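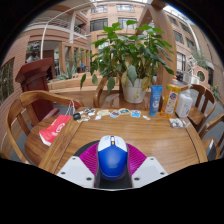 Blue and white mouse, wooden table.

TAWFIK CUP: GRULLBY HOLDS ON, JUST

Quick one this month as the deadline was yesterday and I only got off the course at lunchtime.

So the Tawfik Cup stays in our cabinet. Grullby beat Vetinska by a single point over the two days, home leg in the rain, away leg in a wind that had people hitting driver into the par threes. Closest it's been since the format changed to mixed pairs and singles.

Home leg first. Morning foursomes went badly. We lost the top two matches early, neither got past the 14th, and the third was halved after both sides found the ditch on the last and nobody wanted to look at the scorecard much. Greens were slow, slower than any of us had practiced on, and Vetinska adjusted quicker. They were hitting putts firm from the start. We left everything short for an hour and a half.

Afternoon was better. Annapurna Kartha went out in the lead fourball and was three down after five, then won the next four holes straight, including a chip-in from behind the green on the seventh that went in at a fair old speed. Flagstick helped. She and her partner won on the 17th green. That got the others going and we ended the day one point behind instead of the four or five it looked like at lunch.

Away leg was all singles. Anyone who has played Vetinska knows the back nine is open ground, no trees until the road, and the wind came across it from left to right all day long. Most of the balls lost were lost right of the 12th. Our bottom half did the work here. Won the last four matches, two of them on the final hole, and for the first time all weekend we were ahead.

Then they came back. Their captain played beautifully in the anchor group of the top half, par after par while everyone else was making sixes. By the time the final pairing reached the 16th the overall score was level and Annapurna was one up in it, with most of both teams walking along behind.

Halved the 16th in bogeys. Halved the 17th after she got up and down from the front bunker, a shot I would not have wanted. On 18 she hit a low five iron, never more than head height, ran up onto the front edge, two putts. Her opponent had a 20 footer to win the hole and halve the match and it lipped out. Handshakes all round, and a very good supper laid on by the hosts. Thank you Vetinska, see you at ours next May.

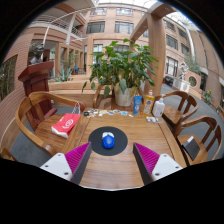

The mouse on its round black mat.

Other bits

Rosen Salver. Qualifying closes at the end of May. Best net score from any two medal rounds, cards must be signed by your marker AND entered on the computer by the door before you leave. Last year several good scores were thrown out for having no hole by hole entry and I got all the emails. Please dont make me do that again. Top 14 go through to the knockout, with the two lowest qualifiers getting a bye.

Handicaps. If your index looks wrong after the home leg, yes, we know. The course rating for the temporary 4th green was loaded late. It has been put right, give it a day to update.

The temporary green. Staying until the new turf takes. Play it as a par three from the forward mat. No relief from the old green if you end up on it, drop at the nearest point off the putting surface as the local rule says, full wording is on the board in the locker room.

Junior fund. The raffle at the Tawfik supper brought in $871, all going to coaching and some cut down clubs. Thanks to everyone who bought tickets and to Vetinska members who bought rather a lot of them. The winner of the lesson voucher has not claimed it, green ticket, check your jacket pockets.

Tee times. Early slots from 7 am start again this month. Book ahead, and if you can't make it take your name off so somebody else can play. The sheet was full twice last week with gaps all over it.

Bunkers. Rake them. New rakes are out on the front nine, the back nine ones are on order.

Scores and photos from both legs of the cup to me please, whatever you've got. Team list for the summer away match goes up next week, put your initials on it if your available.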